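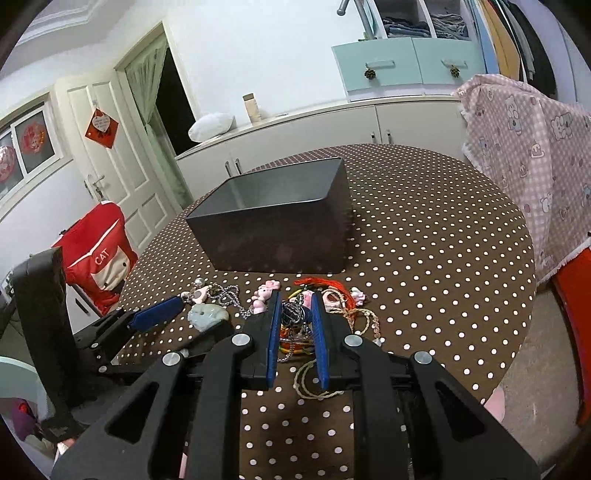 Kane Grimshaw
Clerk, Dronitgate Parish Council

August 26, 2025

Rupert Kaufmann wrote:
> Can anyone tell me what happened to the walking scheme money? The
> district promised us a share for the over-60s and I have 9 people
> asking me when they can start. Hendo have theirs already and are
> being unbearable.

Rupert,

The money exists. I have seen the letter. We get £500, paid in arrears, once we have shown that we spent £500 we haven't got. The form wants a "healthy lifestyles lead", so I have put you down. Congratulations.

Hendo got in early by renaming their existing Gasser Lane dog walk. I rang the district to ask if that was allowed and was told it was "an excellent example of partnership working". I didn't ask who the partner was. Presumably the dog.

We also need a baseline survey of residents' activity levels. The last one went to 217 households and the replies were mostly about the bus to Lolleck. The public health team will accept it if we retype it on their template, and page four is already done if you don't mind the word "sedentary" appearing quite so often.

Your walkers can start when they like. It's a footpath. Just get them to sign something, and let me have it before the November meeting.

Kane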